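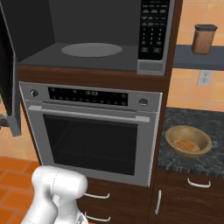
*Door open, plate in, nothing cooking.*

I'd been meaning to talk to Amra Lazarević about reheating rice for ages, and we finally managed it over the phone in November, me with a cold cup of tea and her chopping something loudly. She cooks 64 lunches a day at Jarside and she has Views.

"People blast it," she said. "Full power, no lid, then they moan it's gone like gravel!" (Guilty. I told her so and she laughed for quite a while.)

Her way is a spoonful of water, a plate over the bowl and a stir halfway through. It has to be steaming right the way through, and she won't warm it up twice. "Cool it fast, get it in the fridge, eat it the next day. I'm strict about that."

I asked where she picked it all up. From Dilek Çetinkaya, apparently, who ran the kitchen at Karagiannis when Amra started there at 19 – sorry, she's just corrected me by text, she was already washing up there for 7 months before anyone let her near a pan. "Dilek shouted a lot, but she fed us first."

Soup next time. She's promised me the lentil one, and I've bought the lentils.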